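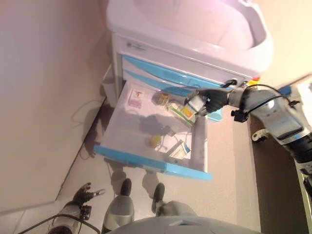

Piresden
Reposición de cajones para humanoides
Módulo de software y pinzas, versión 2

Piresden añade a un robot bípedo con manos la tarea de sacar y colocar cajas pequeñas en los cajones de un carro médico. Lo desarrolla Poltov y lo distribuye Van der Linden.

Qué hace hoy
Recoge cajas de cartón rígido de una en una y las deja en el cajón indicado. Trabaja con el cajón ya abierto y el carro frenado. En nuestro taller hemos registrado 2.000 intentos con cajas de tamaños mezclados; 1.658 terminaron con la caja en su sitio.

Qué no hace todavía
No abre cerraduras con llave. No lee caducidades. Los envoltorios de plástico transparente siguen dando problemas: la cámara los confunde con el fondo del cajón. Tampoco ordena un cajón revuelto, solo coloca piezas sueltas.

«Para una planta con prisa, una persona sigue siendo bastante más rápida», reconoce Henk Vandenberghe, responsable de pruebas. Recomendamos usarlo en almacén y fuera del horario de atención.

Requisitos
Suelo liso y sin cables en la zona de paso
Luz uniforme sobre el carro
Licencia Eden para el control de las manos

Contenido
Software, calibración inicial y 30 días de asistencia remota

Referencia 1463-P
Precio a consultar
Ficha actualizada el 6 nov 2024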